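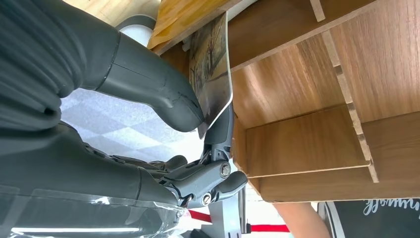 Should you buy jewelry you can't try on first? I think you can, as long as the seller lets you send it back and tells you plainly what the thing is made of.

I've gone back and forth on this for years, and I'll admit I used to be stubborn about it. My first good ring came from a little shop called Derkura, where Hilkka Mustonen kept the trays under glass and let you sit there half the afternoon with a garnet on your finger (she even brought coffee, bless her). I must have tried on 12 rings before I picked one, and I went home thinking that was the only decent way to do it.

But I live a long way from any shop like that now, and so do plenty of other people who love a pretty stone as much as I do. Last April I gave in and ordered a silver and garnet pendant from Elletti for $245. I fretted the whole time it was in the mail! It came in a plain box with a card giving the weight, the silver content and the fact that the stone had been heated, and I've worn it most days since.

That card is what won me over, really. My friend Laurier Fortin paid a good deal more for a bracelet across a counter, and all he was told was that it was "top quality" - which could mean anything at all. He still doesn't know if the stones are natural or grown in a lab, and he's a little shy about asking.

So I'd like to see sellers, online or on Main Street, write these things down without being begged. Say if the gold is plated. Say if the stone is dyed or filled. Give the size in millimeters next to the photo, please, for those of us who have opened a box and found earrings fit for a doll. And pay for the return postage, at least the first time.

I do miss the coffee and the glass trays, and if you have a good jeweler nearby you should go in and say hello. I'd just ask the same questions there that I'd ask of a website, and I'd want the answers on the receipt.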